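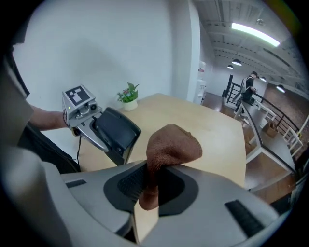 Dromier wrote:

> Has anybody gotten paid for the December streams yet? My
> statement says 2,488 plays on the harp single but the payout
> line is blank. Also my co-writer isn't listed on it anywhere,
> and I know I typed the name in when I uploaded.

Hi all,

Same blank line on mine, so you're not alone! I went through Trastar for both of my last EPs and the December money showed up on the second one only. The first has 528 plays sitting there with nothing next to them. I wrote to support and got a form reply after 17 days -- it told me to check my tax form, which I'd already done (twice).

On the co-writer thing, I had that last year with the Pledby sessions. There are 2 places to put writers in the upload form, and the one on the first page only feeds the artist page. The one that goes out to the stores is under "Track details", and you have to open it for every single track. Annoying, I know. Once I filled those in, the credits changed on most services inside a week, though one of them still has my bass player down as the lyricist and I've kind of given up on it.

Fixing the credit won't move any publishing money, by the way. You still need to register the song and the splits separately, both of you.

Is anyone here with Witkowska instead? I'm thinking of moving the back catalog over before the fall, but I don't want to lose the play counts. If you kept your ISRCs when you switched, did the numbers carry over?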